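3.2 Casting and episode data

We were delighted by how much a plain cast list can tell us about a television drama. For this part of the study we took the full run of Vellodell, a daytime serial with 115 episodes, and noted for each one which actors were credited, in what order, and whether the credit was "starring" or "guest." The Netamell archive keeps scans of the closing titles, so almost every name could be checked against the screen.

What makes this serial such a joy to work with is its recurring guests. We found 14 actors who came back in the same role after a gap of at least one season, and 7 of them later moved up to a starring credit. Their return episodes cluster near the season openers in September – a pattern we had hoped to see but hardly expected to be so clear!

Credits alone do not tell us how long a character is on screen. A guest who speaks two lines and a guest who carries a whole subplot look the same in the titles. We therefore timed each appearance by hand, using the episode copies held at Cilitz, and stored the result in seconds next to the credit.
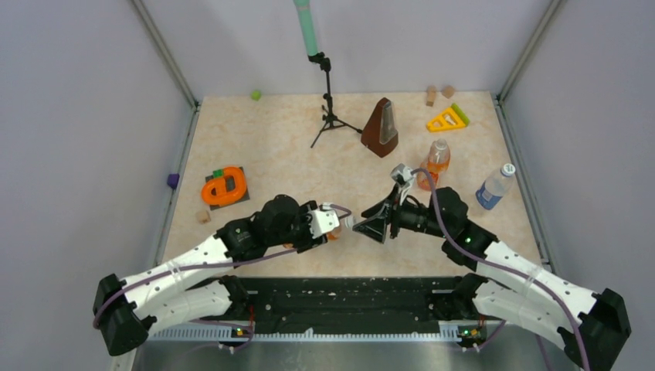 Figure 2. Two arms facing each other over the work surface, the left gripper holding a small orange item.

3.3 Comparison with Ryu

A single serial could always be a special case, so we repeated the work on Ryu, an evening drama with a much smaller regular cast. The rules for credits and timing stayed the same. Here the recurring guests behave quite differently: they tend to return in the middle of a season, often for a single story, and few are ever promoted. We find this contrast exciting – it suggests that the broadcast slot shapes an actor's path through a show at least as much as the popularity of the role. Section 4 looks at how the two series handle departures, where the timing data become especially useful.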